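Vurnport's Garkik bar has 256 paper coasters and, as of Friday, a policy on them. Owner Satish Kandpal wants the colors kept apart before the doors open at 4.
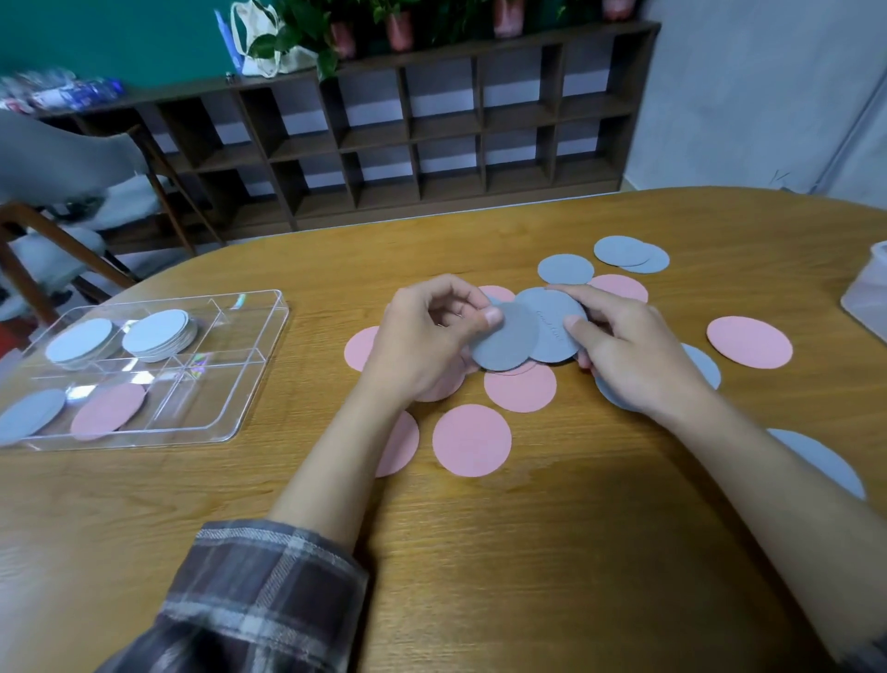 Sorting falls to Hậu Hồ, who lost a coin toss. Pink goes with pink, grey with grey, and the divided tray takes the lot in theory. The grey stacks are well ahead, with a single pink disc in a compartment of its own. Kandpal calls the system "nearly finished." Drinkers have been asked to cooperate.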